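Automation and Everyday Work
Handout 5: Can machines do the chores yet?
Course notes by Ljubica Kos

Last time we finished on welding lines and parcel sorting, where every part turns up in the same place facing the same way. Now for the good stuff! Folding, wiping, stacking, picking one thing out of a pile. I love this part of the course, partly because everyone in the room is already an expert. You have all folded a tea towel without thinking about it, and I want you to start thinking about it.

Soft things first. A steel bracket keeps its shape when you let go of it. A cloth sags, slides, creases and sticks to its neighbour, so the machine has to guess a new shape after every move. When Rostislav Ševčík taught the first version of this module in 2012, his demonstration was a single arm picking up a dishcloth, and it took most of the hour. He still calls it his best lecture, and those of us who sat through it agree with him.

Then there is the matter of touch. You know how hard you are pinching a sponge (try it at the sink tonight, eyes shut). Many grippers only know how far apart their fingers are, and with something squashy that tells you very little about how firm the hold is.
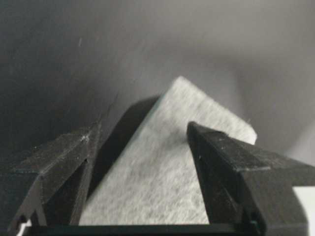
Fig. 1. Light grey felt-like pad between two gripper fingers, the right fingertip against its side.

Look at how much of the pad's face is fuzz. Fibres give a bit before anything firm pushes back, so the moment of contact is hard to pin down. A dark band along one side raises another question - is it shadow, thickness or a backing layer? A person would just feel it. A program working from a grey picture has to decide.

Shop-floor jobs are further along, and the reason is mostly tidiness. In our Lamum exercise the pads arrive in a tray, one size, 200 to a batch, and a machine can get into a lovely rhythm. Tip the same pads into a drawer with some socks and you have a household chore, and a much harder one.

So, can they do it yet? My answer this January: some of it, slowly, with someone nearby. I find that thrilling, having watched the dishcloth.

For the seminar
Read the Lazarević chapter on grasping soft objects, skipping the maths if you need to.
Pick one chore at home and write down every point where you used touch instead of sight.
Bring your Drodudow worksheet, with the grip section filled in. Pencil is fine.

Room 2353, same time as before.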